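Sorting the cups on the floor

When I clean the kitchen cupboard, I take all cups and mugs out and put them on the floor, on the wood boards. My table is too small for this work, and on the floor I see everything at the same time. Before I start I sweep well, and then sweep again, so no sand goes under the cups. Sand makes scratches in the wood.

Mugs stand upright or lie on their side, never on their rim. The rim breaks first.
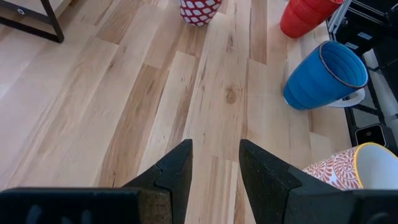

Plastic cups go back on the low shelf, where the children can reach. Heavy mugs go on the middle shelf, maximum 2 in a pile. If a mug has brown lines inside from tea, I put in one spoon of baking soda with warm water and wait 20 minutes. Do not use the steel sponge on a printed pattern.

Wipe the shelf and leave the door open until it is dry. I do this every December, before the guests come.

Samran Sukprasert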